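Looking after the two-armed table at Sirnham

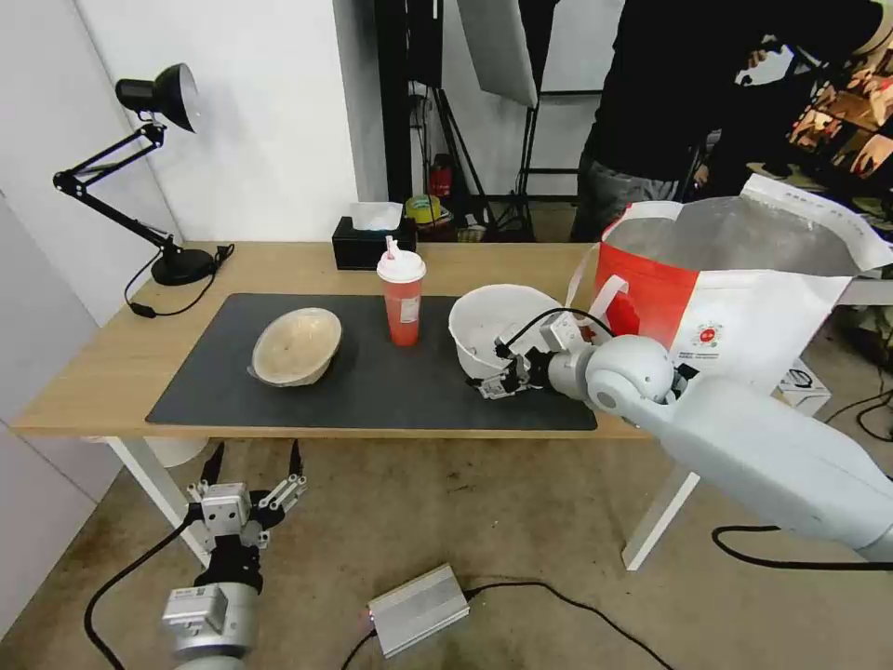

I'd expected her to start with software when I asked what goes wrong most. "Cables," she said, before I'd got my coat off. She looks after the two-arm cell at Kalelbridge's Sirnham workshop, and has done since December, and she reckons the leads get more of her attention than the arms do.

Her mornings begin with the grippers. She opens each one wide, closes it slowly and listens (yes, listens!) for a scratchy sound from the fingers. "If it sounds like a pepper mill, I stop and clean it." Then she runs a hand along the cable by the wrist while the arm goes through its turn. "It needs enough slack to twist, but if there's too much it'll catch on a bowl."

The wrist camera is next. She wipes the lens, checks the screws and has the arm go to the same spot on the mat 5 times. If it's more than 9 millimetres out she sets the whole thing up again, which takes about half an hour and a large tea.

I wondered why they practise with bowls and cups when a block would be so much easier. "Because people have bowls and cups!" she laughed. The routine came from Pletura, who wrote the first checklist, and she's scribbled all over it.

Her worst day was a gripper that kept letting go. She'd swapped the lead and then the motor before she found one loose screw in the linkage. She keeps a spare set in her pocket now.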